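3.2 Materials and arrangement of the folding area

The sorting and folding tasks were set up on a single work surface covered with a bright blue ground. Blue was chosen after a short trial in which grey and white grounds were also used. On the white ground, pale garments were hard to tell apart from what lay under them, and on the grey one the shadows inside a fold were often read as part of the ground. The blue ground caused fewer of these errors with the pale and yellow items, which make up a large share of the set.

The full set, which we call Helitz, holds 40 fabric items. They range from small squares of plain cotton to large pieces such as bath towels and loose tops. All items were washed before first use and again whenever they had been handled on more than 20 occasions, as new cloth tends to hold its shop creases and to stand away from the surface at the corners. No item was ironed. Each was given a short code sewn into one hem, placed so that it would not show once the item had been folded in the usual way.

Items were grouped by size and by how readily they slide. The sliding test was a simple one: the item was laid flat on the ground cloth, one corner was drawn back over the opposite corner, and the rater noted whether the lower layer stayed put. Items whose lower layer moved were placed in the Olik group and the rest in the Bodin group. The two groups are of unequal size, and we have not tried to balance them. The division matters mostly for the first fold, where any movement of the lower layer carries through to every later step.

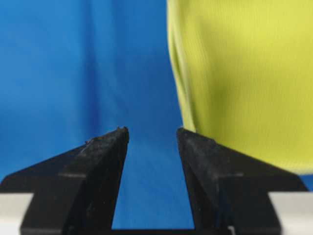
Large items needed more care than small ones at the start of a trial. A large item dropped from a low height seldom lands the same way twice, and the amount of cloth gathered beneath it has a strong effect on how long the first flattening takes. We therefore used two starting states. In the "heaped" state the item was lifted by its middle and let go. In the "laid" state it was spread by hand, then one side was pushed inwards by a hand's width. The starting state was drawn at random for each trial and written on the trial sheet before the item was put down.

The ground itself was checked each Thursday. It picks up lint, and lint was a nuisance in two ways. Loose fibres on the surface show up as pale marks against the blue, and fibres on the garments make the edges look softer than they are. A clothes brush dealt with most of it. The surface was also smoothed before each block of trials, although small ripples were left alone unless they crossed the middle of the working area.

3.3 Lighting and views

The room has one window, on the north side, and ceiling lights that were kept on at all times. Trials were run in the morning and afternoon with the blind down. Even so, the blue ground does not look even in tone, and its shade can change from one part of a view to another. We made no attempt to correct for this, as the same thing would be met in any laundry room or bedroom.

In the fixed views, near objects may cover a good part of the working area and leave only a portion of the ground in sight. Views of this kind were kept in the set. A trial was marked "partly hidden" if the fabric item could not be seen in full, and the mark was made for each view on its own.

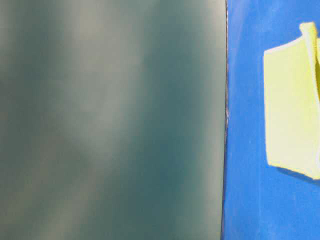
Figure 2. A partly hidden fixed view. A blurred teal surface covers the left portion; a pale yellow-green object rests on the blue ground at the right.

In total 3001 trials were recorded. One was dropped when the trial sheet was found to have no item code, which leaves 3000 for the results in Section 4. Trials marked "partly hidden" are included in these totals and are also reported on their own.

Folds were scored from the finished item and not from the views. The rater measured the gap between the two upper corners and the greatest overhang along the open side, using the Tulero scale described in Section 2. Where an item had no clear corners, as with some of the loose tops, the shoulder seams were used. Items that had slipped over the front edge of the work surface were given the lowest score and were not picked up and measured.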